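## A morning at the Endcombe open day

I nearly didn't go. The Endcombe open day falls in May, which is when my yard needs me most, and the drive is 183 miles each way if you take the highway and a whole lot more interesting if you don't. But a reader wrote in to say they were running robots on old office computers this year, and I have a garage full of old office computers, so off I went with a thermos and a bag of pretzels.

If you've never been, Endcombe is a long low building behind a tile store, and most of the year it's closed to people like you and me. Three or four groups share the floor. Mok had the front room, with their little carts that follow a painted line (my feet were run over twice, gently). Vundia was handing out pens and showing a labeling machine that I'm sure is wonderful if you have a lot of jars. And way at the back, past the coffee, was Garkero, and that's where I spent pretty much the whole morning.

What Garkero is working on is putting desktop computers back together. A tower goes down on the table with its side off, the parts wait next to it in a holder, and an arm picks them up and fits them. Processor, memory, cards, hard drive. I've done every one of those jobs myself on a kitchen table, with a flashlight in my teeth, and I still got way too close to the rope and stood there like a kid at a train set.

They had a monitor up beside the bench so we could all see what the cameras see, which was a great idea, as the table itself was blocked by a very tall man in a very nice hat. The pictures are from the hard drive part, which was my favorite.

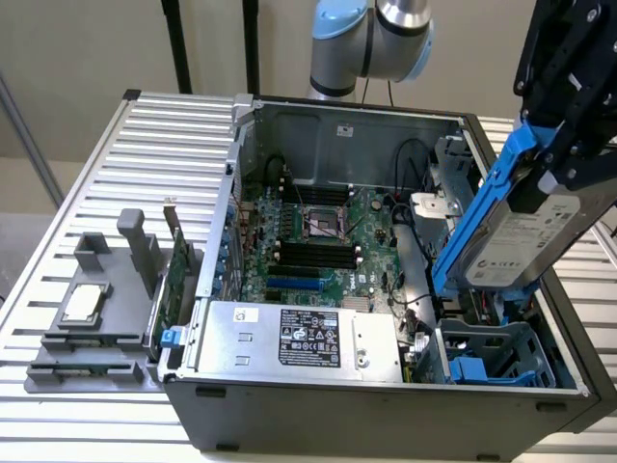
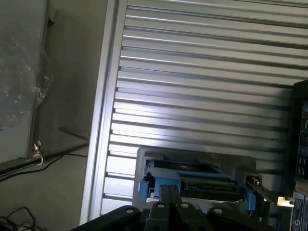 I asked the woman running the table why they bother with the drive, when it seems like the easy one. She laughed at me! She said people think that right up until they try to explain it to a machine. When you or I push a drive into a bay, we sort of wiggle it. We feel it catch on one side, back it off a hair, tilt it and push again, and we couldn't tell you afterward that we'd done any of that. The arm has to be taught the wiggle. If it only knows where the bay is supposed to be and shoves, sooner or later it's going to bend something.

Then she told me about the processor, and I have to say I winced. Those little contacts in the socket are so fine that I hold my breath when I do it, and I've wrecked a board that way (a good one, too, and I'm still sore about it). She said everybody on her team has a story like that. They keep a box of ruined boards under the bench, and new folks get to practice on those first. I asked if I could take one home for a souvenir and got a polite no.

The other thing I wanted to know was how it deals with different computers. My garage pile is a real mix, and no two of them open the same way. The answer was pretty frank, and I liked that. Right now it doesn't, much. They pick a model, they make a holder for its parts, and they work at that one model until they're happy with it. Then they start on another. They've got 5 models on their list for this year and she wouldn't promise me more than that. So if you were hoping to drop off a trunkload of odds and ends and come back after lunch, you'll be waiting a while. The log sheet taped to the wall was up to run 927, by the way, with lots of notes in the margin in different pens. I tried to read them and couldn't make out a word.

I did get into a nice long talk with a retired school tech guy standing next to me, who used to look after a couple of computer labs all by himself. He figured he'd swapped more hard drives than he'd had hot dinners. He wasn't worried about being replaced, he said, he was mad it hadn't come along in time to save his back. We compared notes on stripped screws and the worst cases we've ever cut our knuckles on, and I lost track of the time completely and missed the Mok talk. Sorry to those of you who asked me to report on that one. I did pick up their flyer and I'll bring it along to our next get-together.

A few practical bits if you want to go next year. Doors open at 9 in the morning and the back room is quietest in the first hour, before the families come through. Parking is free behind the tile store but the lot is tiny and fills up fast. Lunch was chili or a cheese sandwich for 4 dollars, and I'd go with the chili. Bring a sweater too, they keep that back room cold! Kids are welcome, although the Garkero bench is kind of slow going for the really little ones, and mine (well, my sister's) would have been much happier with the carts.

I've still got room in the car for next time if anyone wants to split the gas. And if you've got a working tower with a missing side panel, please get in touch. I came home all fired up and opened three of mine, and now I can't find which panel goes with what.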